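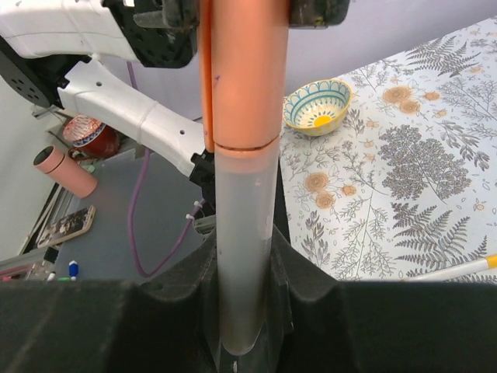

Page 167

Kiltness Hall: the architectural print, and the booklet that goes with it

I've been selling this one since 1983 and it's still the print I get the most letters over (emails now, mostly, but I do love a letter!). It shows the old chemistry hall at Prirport as it looked from the lawn before they put the new entrance on, with the big staircase windows and that odd little turret the students used to call the pepper pot.

Malte Nolte drew it from the original elevations, and he was terribly fussy over the brickwork, bless him. The courses above the lecture theatre really do change bond halfway up, so please don't write in to tell me it's a mistake. The builders, Farías, ran into trouble with the first brickyard and finished the job with bricks from Fleltenness, and once you've noticed the join you'll never walk past without looking.

You get the print on heavy cream paper, unframed, plus a 20-page booklet on the hall and the family who paid for it. I wrote the booklet myself and I've corrected the bit on the roof slates for this printing – sorry to everyone who has the old one.

Order code 1637. Sent rolled, second class, unless you ask me for flat (I can do flat, it just costs a bit more). New stock comes in April, so if it says sold out, drop me a line and I'll put your name down.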